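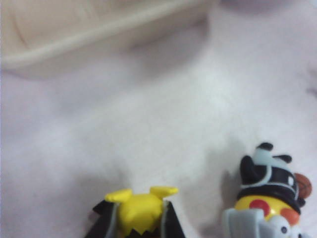
Hegazy House Furnishing Project
Second progress report to the Triston Fund
Prepared by Nawal Abou Zeid, Jan 14, 2024

Summary

The bedrooms on the upper floor are furnished and in use. The lower floor is partly done. Bedding is ahead of plan, desks are on plan, and storage is behind because the shelving order was short when it came. We have not asked for any change to the grant total, but we would like to move a small amount from one line to another, as set out near the end.

Background for new readers

Hegazy House is a short-stay house in Drerkthorpe for families who are between homes. Most stay for a few weeks, some longer. The grant pays for the things that go into the rooms: bedding, cushions, desks and what sits on them, lamps, storage, and a small amount for children's items. It doesn't pay for building work, and none is covered in this report.

When we applied, the rooms had beds and not much else. Families kept papers in grocery bags and children did homework on the beds. The first report covered the purchase of mattresses and the clearing out of the old furniture. Work since then has been on making each room usable on the day a family arrives.

Bedding and cushions

Each bed now has a full set, with a second set in the linen closet so that one can be in the wash. Plain, light-colored sheets were chosen over prints. Stains show sooner on them, and that suits us, because housekeeping would like to find a stain at changeover and not after it has been through the dryer twice. They can also be swapped between rooms without anyone needing to match a pattern.

We had trouble with the first blankets. They were listed as soft and washable and they did wash, but they shed lint for weeks and blocked the filter on the older dryer. Abdelilah Fawzy returned what could be returned and used the credit toward a heavier kind. The ones that couldn't go back are kept for outdoor use.

Cushions were not in the original list. Parents asked for them at the fall house meeting, mostly for sitting up in bed to read or feed a baby. We bought piped ones with removable covers. The piping holds its shape better than the flat-seam covers we tried first, but the zippers are small and a few have already jammed. Rania Zaki is fixing those as they come up and has asked that the next order be from another maker.

Making up the beds takes longer than we allowed for. The house routine is now to strip the bed, check the mattress cover, look along the wall side and under the pillow for things left behind, and only then put on the clean sheet. Small toys are what we find most. A toy figure rolled into the bedding is easy to miss and doesn't come out of the washer in good shape.

Children's items

The children's line is the smallest in the budget and has drawn the most thanks. Part of it went on books. The rest went on small toys, puzzles and drawing supplies. Character figures are the most popular by far, and Pikachu ones are asked for by name. Figures dressed in costumes get traded between rooms, which has led to some arguments on the stairs and one meeting of parents to agree that a trade is a trade.

Toys given to a child go with the child when the family leaves. Toys from the shared bin stay. In practice the two get mixed, and we have decided not to police it. A refill for the bin is in the budget for the coming period.

Younes Benmoussa checked the donated toys against the house rule on small parts. Anything with loose pieces goes on the high shelf for older children. He also threw out a bag of figures with cracked bases and sharp edges.

Desks and desk storage

The desk in each finished room is a plain white table. We looked at desks with built-in drawers and decided against them. They are heavy, they're hard to get up the back stairs, and when a drawer runner goes the whole desk tends to go with it. A table with a separate organizer on top costs less, and either part can be replaced without the other.

The organizers are low wooden ones. They have a drawer for papers and pens and open space beside it for a box. Residents use them more than we expected. Letters from the county, school forms and medicine leaflets all end up in one place, and our caseworker says appointments go better when the paperwork can be found. We have asked families to keep passports and cash in the office safe instead, as the organizers don't lock.

For small items we use molded paper-pulp trays, and paper cups for pens. They came as packing with other deliveries and cost us nothing. They aren't meant to last. When one gets wet or crushed it goes in the recycling and another takes its place. Some families have brought in their own containers.

Power was a weak point. Older rooms have too few outlets near the desk, and phone and lamp cords were being run across the floor. We have put a power strip at desk height where the outlet allows it. Onni Pelkonen went through the rooms with the electrician's list and marked the ones where a strip is not suitable. Those rooms need a proper outlet, and that will have to be paid for from the building account.
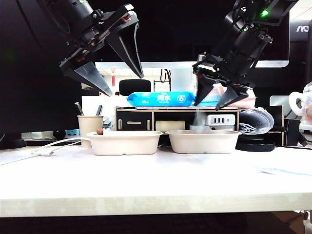
Who replaces desk items that are lost or broken after the grant ends?

Hegazy House does. The organizers and power strips have been added to the yearly maintenance budget, and the smaller items will come out of the housekeeping account.

Storage

Storage is the part that is late. The shelving for the linen closet and the lower hall was ordered from Fludow in one lot. The uprights arrived and the shelves did not. Fludow has confirmed the missing parts and has given us a delivery window, but it has already moved once. Until the shelves are here, the spare bedding is in lidded bins on the closet floor. It's clean and dry there, but the bottom bin is always the one that is needed.

Loose hardware has been a smaller nuisance. Nuts and screws from the flat-pack furniture were turning up on tables and windowsills well after assembly. Onni now keeps a jar in the office for them and goes back over each room with a wrench a week after it's furnished. Several table legs had worked loose by then, so the second visit will stay in the routine.

Spending

Bedding and cushions came in under budget by $278, mainly through the returned blankets and a discount on the second order. The desk line is spent as planned, with nothing left over. Storage shows $1094 committed but not yet paid, which is the Fludow order. We will not pay that invoice until the shelves have been delivered and checked. Receipts for all other lines are in the folder sent with this report.

The children's line has a little left, and that will go on the bin refill.

What did not go well

Changeover days were too tight. In the fall we had 3 rooms turn over within a day of each other, and one family waited in the lounge until evening while their beds were made. We have since asked the county office for more notice. They have agreed in principle, though it doesn't always happen.

We also underestimated how hard people would be on lamps. The clip-on kind broke at the hinge. The weighted kind is better but takes up desk space, and in the smaller rooms there isn't much to give. Rania is trying one that fixes to the wall by the bed. If it holds up she will propose it for the remaining rooms.

The inventory sheet we described in the first report was too long. Staff stopped filling it in. It listed every item down to the pillowcases, and no one going off shift wanted to do it. The new sheet covers furniture, bedding sets and electrical items only, and fits on one side of a page. It has been kept up since it was introduced.

Comments from residents

Parents were asked at departure what they had used and what they had not. The desk came up often, and so did having a second blanket in the room without needing to ask for it. Complaints were mainly about noise from the pipes and about the lack of a hook behind the door. Hooks are cheap and Abdelilah has bought them. The pipes are outside this project.

One mother asked if her son could keep the cushion from his bed. He could.

Request

We ask the Triston Fund to agree that the underspend on bedding may be used for lamps. No other line would change. If the Fund would prefer the money to be returned or held, please let us know before the next payment is made so that we can adjust the order.

Next period

The remaining lower-floor rooms will be furnished once the shelving is in and the hall is clear. Beds for those rooms are on site, still wrapped. Desks will be assembled in the lounge and carried through, as there is no space to build them in the rooms with the beds in place. Rania will place the cushion order with the new maker after she has seen a sample cover.

The final report is due in July and will include the full inventory and the closing accounts. Questions before then can go to Nawal Abou Zeid at the house office.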